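July 2020, Sancombe workshop, glue book

Second go at the hide glue trials. Batch one (the Stostbridge pearls, soaked overnight) smelled like a wet dog in a church hall and held rather well, so I have stopped complaining about the smell. Failing load on the lap joint was 2,519 newtons. Batch two, same glue plus a pinch of urea to slow the gelling, went at 2,964, and half the break ran through the beech. Kálmán Kozma says this proves nothing until we've done more than one of each. He is right and I have told him so, once.

Pot thermostat still reads high. Set it 20 degrees over and it behaves, so I've written that on the lid in marker for whoever comes next. Please don't "correct" it again.

Clamping: the Vida clamps creep. You tighten them, go and have tea, and come back to a joint that has moved over and made itself comfortable. Using the old iron ones until further notice.

To do: cut 100 more beech strips, all from the same board this time. Order urea. Find the lid of the urea.
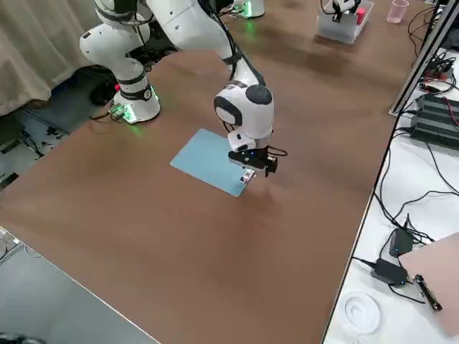
Strips want a light scrape before gluing, no sandpaper. Batch three goes in the pot once the board is cut.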